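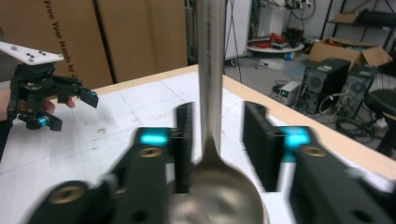 Which clock do the timestamps in Plikelano follow?
The clock of the recording computer. Each stream is stamped when its message arrives there, and the loader moves the gripper width and the pose onto the camera times afterwards. Times are stored in nanoseconds as whole numbers.

Plikelano – data card and notes for the loader

Plikelano is a set of short manipulation recordings made with hand-held grippers, together with the Python tools to read, cut and check them. We use it to train and compare grasp policies for kitchen utensils on a table. The tools were first written for the Fludonow planner, but they do not need it any more.

Contents

The release has 818 episodes in 57 folders, one folder for each recording session. Every episode holds:
wrist camera video, one file for each gripper
gripper width, in metres
gripper pose, as position and quaternion
a text label for the task
a quality flag, from 0 to 2

Quality flag

0 means that tracking was lost and did not come back. 1 means that it was lost for a short time and the gap was filled by interpolation. 2 means no gap. The loader gives you only flag 2 unless you ask for more with min_quality. For training we also use flag 1, and we saw no harm from it, but for measuring pose error please stay with 2.

Installing

Python 3.8 is the version we test with. Make a fresh environment, go to the top folder and run:

pip install -e .
plikelano check path/to/data

The check reads every file and writes a report beside the data. It can be slow on a network disk. If it stops with "width stream empty", the session folder was probably copied only in part – copy it again before you open an issue.

Reading an episode

from plikelano import open_episode
ep = open_episode("path/to/data", 12)
ep.width("left")
ep.pose("right", frame="table")

The frame can be "table" or "start". In older versions there was also "world", which was the same as "table" under another name. It was removed after several people used both in the same script.

Known problems

Shiny metal is difficult for the Sullar segmentation model. On spoons and ladles the mask often has holes in the bowl, and the handle is sometimes split in two parts. We keep the masks as they came from the model and do not repair them by hand.

Pose filtering adds a small delay. If your controller is sensitive to this, set filter=False and do your own smoothing.

The label text is not fully regular. "Pick up ladle" and "grasp the ladle" are both present and mean the same task. The file labels_merged.csv gives one name for each.

Changes

2021-01-30: table frame corrected for two sessions, merged labels added, loader uses less memory.

Contact

Surachet Thongdee looks after the loader and the file format. For labels and masks please write to Daranee Chantharasri. Both can be reached through the Pongsiri issue page.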